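Hi, and thanks for clicking on the "about" bit. Most people skip it and go straight to prices, so I feel I owe you a decent read.

I run **Illik**, a small evening school for grown-ups who want to speak another language and have been putting it off for years. I teach most of the beginner classes myself. We're above a shoe repair shop on the corner, up one flight of stairs, second door (the first door is the closet, everybody tries it once).

## How I got into this

I was a terrible language student. I took four years of French in school and came out able to ask where the library was. Then in my thirties I moved abroad for a job with a packaging company called Howlader and had to learn fast, because the lady at the bakery had no patience for pointing. I learned more in one winter of buying bread than in all those years of verb tables, and I came home wanting to teach that way.

The first class was in August, in a borrowed room with a broken fan. I'd printed 200 flyers and I think most of them are still in my trunk. Six people came. Four of them stayed the whole term, and one of those still comes on Thursdays and corrects my spelling on the board!

## What a class is like

You talk. That's most of it. I put things on a table and you ask for them, argue over them, give them away, haggle for them. We do grammar too, usually in the last twenty minutes, when people have already run into the problem and want to know how to fix it. I use the Bimus readers for homework, which are short and a bit silly, and I skip chapter five because it's all about fax machines.

Classes are never bigger than ten. The youngest person we've had was 18 and the oldest is 67 and a much better mimic than I am.

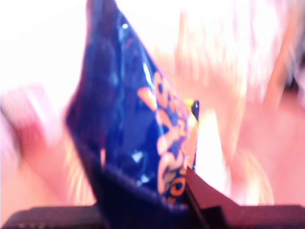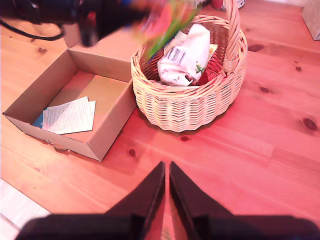
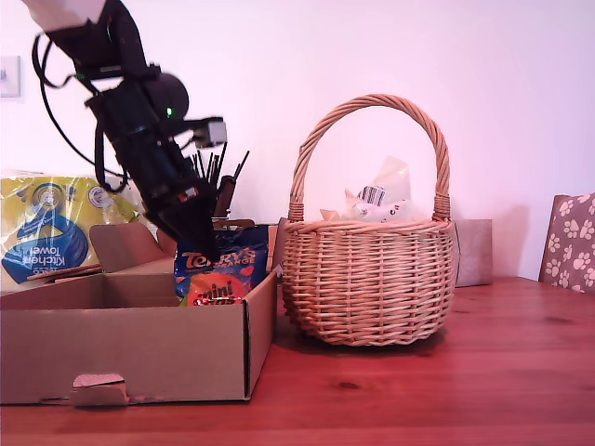
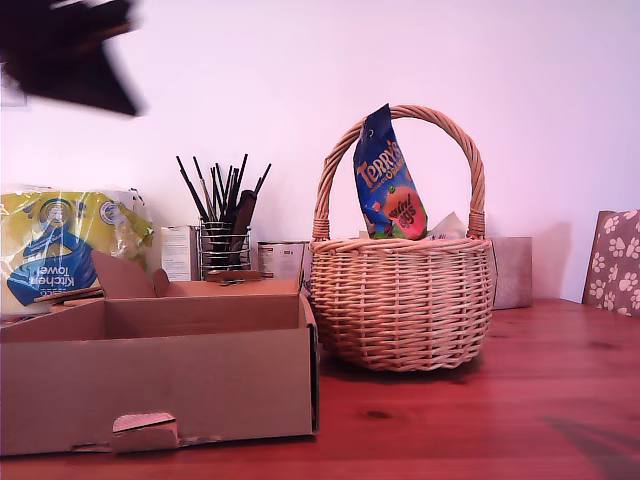
Anyway, levels. We have three, and I don't give a placement test. You come in, we chat for ten minutes over a coffee, and I tell you where I think you'd be happy. If I'm wrong you move, no fuss and no extra charge. People nearly always guess too low for themselves, by the way, so if you think you're a total beginner but you once spent a summer somewhere, tell me about the summer.

## Money and practical stuff

A term is $200 and runs ten weeks. If that's a lot all at once, pay $50 to hold your seat and we'll split up the rest however works for you. The reader is included. Pens are not, and I'd like mine back.

Parking on the street is free after six. The number 9 bus stops outside the old Clullent building, and from there it's a two-minute walk, a bit uphill. We don't have an elevator, I'm sorry to say, but I do teach one class a week on the ground floor of the library, so just ask me for that one when you write.

The easiest way to reach me is the contact form. I answer in the mornings, before I've fully woken up, so please forgive the typos.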